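An afternoon at the Skivell open day

Apr 2, 2019

I drove out to the Skivell workshop for their open day. It's in one of the older units behind the rail yard, with a roller door and not much of a sign. Parking was on the grass. Entry was free but you had to put your name on a sheet and wear a visitor sticker.

I'd gone mainly for the Nuchit stand, as I used to work in a cannery and I'm still interested in anything that handles food on a line. Nuchit makes software for picking and placing. They don't build the arms themselves.

There were 13 stations on the floor plan and 6 of them were running when I arrived. Two were conveyor sorting, which I've seen plenty of. The others were smaller benches with one arm each and a strip of tape on the floor to stand behind.

The burger bench had the biggest crowd, mostly parents with kids. The ingredients were in clear plastic tubs at the sides and back of a white table: buns, lettuce, cheese slices, a row of brown patties or sausages. The metal tray in the middle was lined with white paper and that was where the assembling was to be done.

I asked the fellow running it why burgers. He said every piece behaves differently in the fingers and everybody watching already knows what the finished thing should look like, so there's no need to explain the goal. Fair enough. He also said the bun was harder than it looked, being round on one side and flat on the other.
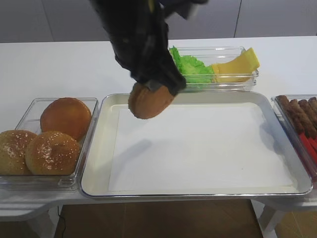
The Pumico talk

At two o'clock there was a talk upstairs by Pumico, who do grip sensing. It went for most of an hour. The part I wrote down was that their test program had logged 1057 grasps on one set of fingers before the pads were changed. I'd have liked to know what they were picking up, but question time was short and I didn't get the microphone.

The slides were hard to read from the back. If you go to the next one, sit near the front.

Getting there and food

Take the Ollow exit and keep left at the roundabout. The bus stops at the corner but only on the hour. There was a sausage sizzle by the roller door and a coffee cart with a long queue. Bring cash for both.

They're planning another open day in October, with the welding cell open as well. I've put my email down for it.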